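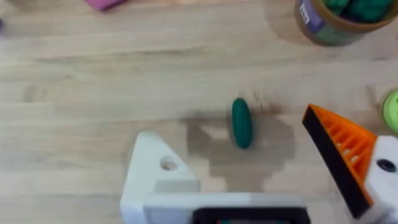
Celebrity Fan Culture Writer - Part-Time, Remote

Do you know which reality couple unfollowed each other before breakfast, and which fan account noticed first? Then we'd love to hear from you!

Carkis is a small entertainment site for people who follow celebrity news and enjoy talking about it as much as reading it. Our busiest section is Quan, where we cover the fans themselves: the theories, the group chats, the reunion campaigns, the long arguments over who was wearing whose jumper on holiday. We need another writer for it, starting in March.

You'd be working with Ladan Ahmadpour, who edits Quan and has read more comment sections than is probably good for her. She's a generous editor and a quick one, and she will send back a headline five times if she thinks there's a better one in you. 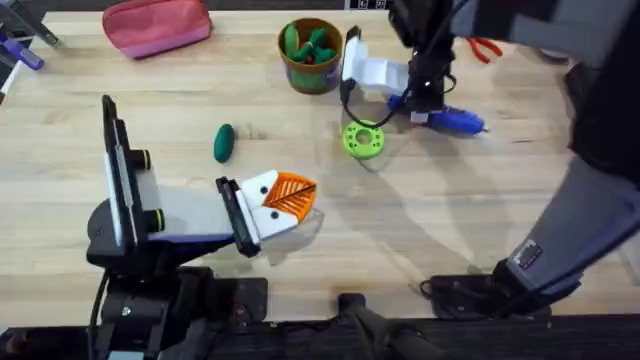

What you'll be doing

Writing 2 short pieces per shift, usually 300 to 400 words each
Keeping an eye on forums, podcasts and fan pages for stories worth telling
Checking dates, ages and who said what before anything goes live
Helping with Itow, our evening newsletter, which goes out at 6pm
Joining our live blog on awards nights (these are great fun, and there are always snacks on expenses)

What we're looking for

You write clearly and you like the people you're writing about, fans included. You can tell a rumour from a confirmed story, and you're careful to say which one it is. We don't publish guesses about anyone's health, pregnancy or sexuality, and we leave celebrities' children alone, so please be comfortable with that.

You don't need a journalism degree. One of our best writers came to us from a soap opera message board called Drarnunon, where she'd been posting episode recaps for years. If you've run a fan page, a blog or a podcast with your mates, tell us about it.

Hours and pay

Three shifts a week, 1pm to 7pm, from anywhere in the UK. Pay is £109 per shift, with an extra £51 for awards nights as they run so late. Holiday pay is on top.
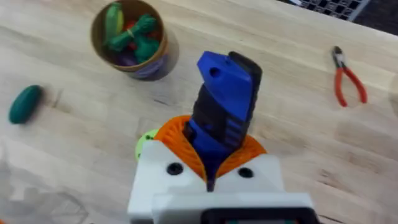 Can I apply if I've never been paid for my writing?
Please do. Send us whatever you've written for the love of it, and we'll read it in the same way as published work.

How to apply

Email Ladan with a short note about yourself, two samples of your writing, and a fan theory you've enjoyed lately, told in 99 words or fewer. It can be about anyone - pop stars, soap actors, bakers off the telly. We reply to everyone who applies.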